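コンテンツ制作演習 最終レポート
「ネタ切れ」は本当にネタが切れているのか 学内ブログ運営の記録

1 はじめに

本レポートは、演習の課題として運営したブログ「Unmont通信」の企画過程をまとめたものである。課題の条件は、週に一本以上の記事を公開し、その題材をどう決めたかを記録することであった。記事の出来は評価の対象外だと初回の授業で説明があり、この一文に励まされて履修を決めた学生は筆者だけではないと思う。

題材探しの方法は、検索すればいくらでも出てくる。読者の悩みを調べる、競合の記事を読む、季節の行事に合わせる。どの記事もだいたい同じことを言っており、おそらく互いを読んで書かれている。そこで本レポートでは、集めたネタがどの段階で記事にならずに消えていくのかに注目した。

2 方法

まず、思いついた題材をすべてメモアプリ「Clusham」の共有ノートに書き込むことにした。良し悪しの判断は書き込む時点では行わない。班の取り決めとして、書き込みには必ず動詞を入れることにした。「学食」だけでは後で読んだときに何をしたかったのか分からないからである。この取り決めは二週目から守られなくなった。

学期末までに共有ノートに残った書き込みは568件である。ここから重複と、明らかに買い物のメモであるものを除き、記事の候補になりそうな60件を選んだ。公開に至ったのは6本である。課題の条件が週に一本以上であったことは承知している。

選別には、題材分類の枠組みとして班で作った「Mathebula表」を使った。縦軸に読者が知りたい度合い、横軸に筆者が書ける度合いをとる、ごく素朴な表である。名前だけが立派なのは、表の中身より先に名前を決めたためである。 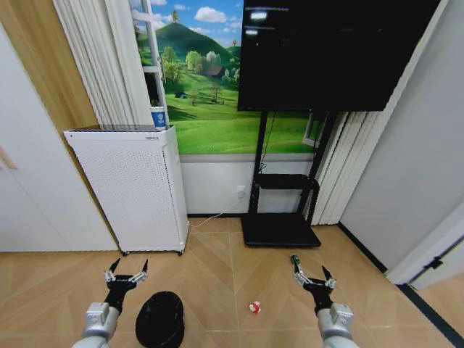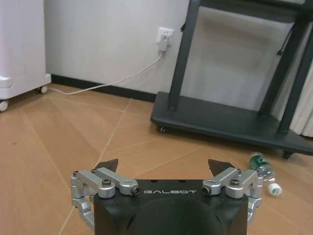 3 結果

候補60件を表に置いてみると、読者が知りたくて筆者にも書ける、という右上の欄はほとんど埋まらなかった。最も混み合ったのは右下、すなわち筆者はいくらでも書けるが誰も待っていない題材の欄である。「文房具の並べ方について語る」「学内の自販機を全部飲む」などがここに入る。後者は公開した6本に含まれている。締切の前夜に書けるのは、結局この欄の題材であった。

左上、つまり需要はあるが書けない欄には、奨学金の申請手順や履修登録の注意点が入った。調べれば書けるはずのものばかりで、「書けない」という分類自体が自己申告であったことは認めざるをえない。窓口に問い合わせた形跡は、共有ノートのどこにもなかった。

公開した記事のうち2本には、学外の読者から感想が届いた。一本は図書館の返却期限を忘れない方法をまとめたもの、もう一本はレポートの書き出しに詰まったときの対処を書いたものである。どちらも、班員が実際に困っていたことを困っている最中に書いた記事であった。対照的に、動画教材「Bromby」で紹介されていた見出しの型に題材を当てはめて書いた一本には、感想はおろか誤字の指摘も来なかった。誤字はあった。

4 考察

568件という数を見るかぎり、ネタは切れていない。切れていたのは、書き込みを読み返す時間であった。ノートの閲覧履歴を確認したところ、書き込んだ本人が後日開いた例は少なく、編集会議でもたいてい最新の一画面だけを見て決めていた。下に沈んだ題材は、存在しないのと同じ扱いを受けていたことになる。

したがって、「メモを習慣にしよう」という助言は、筆者らの班には半分しか効かなかった。メモは習慣になった。読み返すことは習慣にならなかった。助言する側はここまで面倒を見てくれないらしい。

また、Mathebula表の横軸についても見直しが必要である。「書ける」という言葉に、知識があることと、気が進むことの両方を含めてしまった。その結果、気の進まない題材がすべて左側に寄り、表は班員の気分の記録としてはかなり正確なものになった。

5 今後の課題

次の学期も運営を続ける場合、以下を変更したい。
・書き込みの動詞の取り決めを復活させる。
・編集会議では、最も古い書き込みから順に読む。
・横軸を「調べれば書けるか」に改める。
・買い物のメモは別のノートに書く。

なお、本レポートの題材も共有ノートから選んだ。書き込みは三週目のもので、「ネタがないことをネタにする」とだけあった。班員に確認したが、誰が書いたのかは分かっていない。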